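Ticket 296: wrong regnal years in the Idside parish timeline
Component: date converter
Opened by: Urho Saarela
Assigned to: Ekow Baidoo

Entries dated by regnal year come out one year late when the day falls before the accession day. The Esthorpe manor rolls are affected, as are the two Sarkard charters.

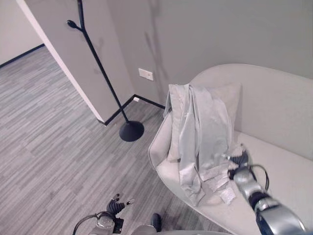 Esthorpe, July

Reproduced on the first try. Input "18 Edward III, Hilary term" should give January 1345 in modern style. The converter returns 1346. It starts the regnal year on January 25 correctly, then adds a second year for Lady Day. Turning off the Lady Day rule fixes the rolls but breaks the churchwardens' accounts, where the year does start on March 25.

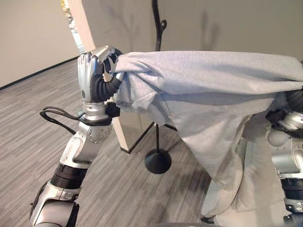

The two rules need to be exclusive. Added a field, year_basis, with values "regnal" and "ladyday". Existing records default to "ladyday", so the rolls must be retagged by hand. Reran the batch of 80 entries after retagging. Remaining errors: 2, both from Henry VI's second reign, which the lookup table lacks.

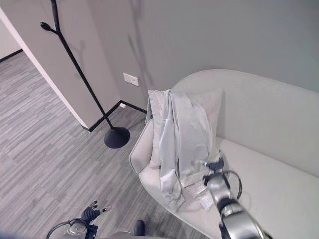
Remaining steps

1. Add the 1470 readeption to the table (Saarela).
2. Rebuild the timeline index.
3. Check sort order on the Vũ transcripts.

Status: open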